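In praise of the table with hardly anything on it

Opinion

I have been thinking about tables, and I'm afraid I am going to go on about them for a while, so do put the kettle on if you would like to. I'll wait.

What set me off was the move. We left the tall, dark house at Jerkcombe in June, after more years there than I care to add up, and came down to a smaller and much brighter place at Filtside. The removal firm was Dubey, and I have nothing but good to say of them. They carried 482 boxes and bundles down two flights of stairs (the figure is theirs, from the bill; I would have guessed half that) and they charged us £1,750, and at the end of a very hot afternoon they shook hands with us and drove off, leaving us in a kitchen where you could not see the floor.

You could see the table, though. I had been firm about that. At Jerkcombe we had a great brown thing that had come from my husband's side, with leaves you wound out with a handle, and in all our time there I don't believe I ever once saw its whole top. It had the post on it. It had the fruit bowl, and what had been in the fruit bowl, and batteries that might or might not have been flat, and somebody's library book, and a jar of foreign coins. When people came to supper we carried all of that to the bed in the spare room, and the next morning we carried it all back again, as if it lived there by right. I suppose it did.

So when the brown table went to my niece, who has the ceiling height for it and the patience, I decided that the next one would be pale and plain and would be kept clear, or as near to clear as a household can manage. I now think a light-coloured table against a white wall is one of the kindest things you can do for yourself at home, and I say so to anybody who will sit still.
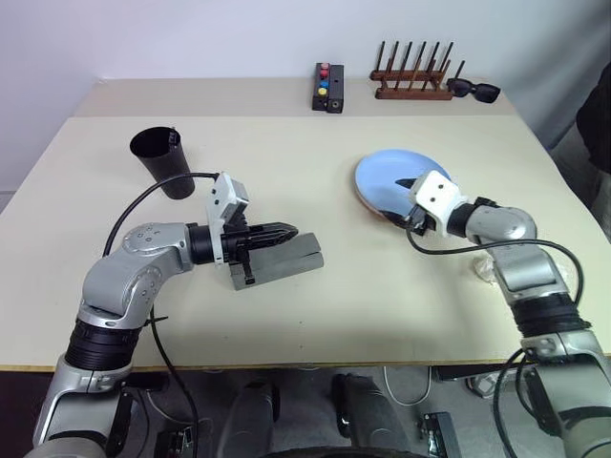 A pale top and a plain wall: the blue plate, the black cup, and a bit of clear wrap still to go in the bin.

Look at how well a plate does on a surface like that. A light blue face with a pinkish-beige rim is a lovely pair of colours, the sort of thing you might see in the sky over an estuary, and on our old brown table it would have been one more round thing among the muddle. On cream it has room to be looked at. The cup is the same. I have never thought of myself as a person who would like a black cup, and yet against a white wall the shape of it comes out so clearly, with that slight narrowing towards the base, that I find myself quite won over. I was brought up on flowery china and I thought anything without a pattern must be for offices. I was wrong about that for a good long time, and I'm glad to have come round.

Now, I know what is said against all this, since most of it has been said to me by my own family. The first thing is that pale tables show every mark. Yes, they do! A crumb on a cream table is as plain as a fly on a wedding cake. But I have come to think this is the best thing about them. The brown table hid its crumbs and we ate our dinners on top of them for years. Crumpled plastic wrap is my favourite case. On a dark and crowded table a bit of clear wrap can stay put for a week, slipping under the newspaper and out again, because your eye slides straight over it. Put it on a pale table with little else about and it starts to bother you by teatime, and you get up and deal with it, and the whole thing has taken you less time than it takes to complain.

The second thing is that a bare table is cold and unfriendly, like a waiting room. I have more sympathy with this one. I once spent a weekend at a rented flat in Barurmont where every surface had been wiped to within an inch of its life and there was nowhere you felt you could put down a spoon. I was very glad to get home to the muddle. So I am not asking for bareness, and I would be a great hypocrite if I did, with my glasses and my tea and my half-done crossword spread out in front of me as I write this. What I am asking for is few enough things that each one can be seen and reached for. A plate, a cup, something to write with. You could live a good part of your life out of those.

Something to write with does matter, by the way. I will give up the fruit bowl and the coins and even the post, but I won't be parted from a pen on the kitchen table. Shopping lists are written there, and birthday cards, and the note that says the soup is in the blue pan. A pen in a drawer might as well be in another county.

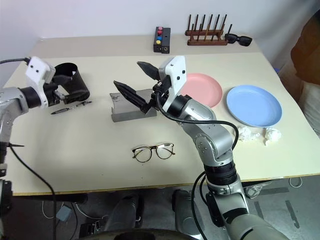
Page last changed: July 2024

A cup and a pen together make me think of a person at home in the middle of the morning, with a letter to answer and no great hurry about it. I can't defend that as an argument. It is only a feeling, but I notice I have it far more often now than I did at Jerkcombe, where finding the pen was a morning's work in itself.

The third complaint, and the one I find hardest to answer, is that the things have to go somewhere. If they are not on the table they must be in a cupboard, and if the cupboard is full they must leave the house, and some of them are dear to us. I gave away or sold 197 things this summer. I know the number only because I wrote them all down in a notebook, thinking I might be sorry later and want to know what I had lost. There was a fish kettle in there, and a set of sherry glasses from an aunt I was very fond of, and I did have a small cry over the glasses in the car park of the charity shop. I have not missed the fish kettle for a single minute. The glasses I do miss, a bit, and I think it is only fair to say so, because the people who write about tidying are inclined to tell you that you'll never give any of it another thought.

My husband, who grumbled through the whole business, has taken to the new table in his own fashion. He has a spot at the wall end where he is allowed his radio and his seed packets, and the rule is that they stay in a patch the size of a tea tray. Some evenings the patch grows. I push it back with the side of my hand when I lay the forks, and he pretends not to see me do it, and then we eat.

If you have a crowded table and are thinking of doing anything like this, I would start very small. Clear one end of it after supper tonight. Wipe it down, put a single cup there ready for the morning, and go to bed. It took me 30 years to try it and you may well be quicker. And if by lunchtime tomorrow the post has crept back over it, well, move the post again. I moved ours twice today, and one of the envelopes was the water bill, so I had better go and see to that.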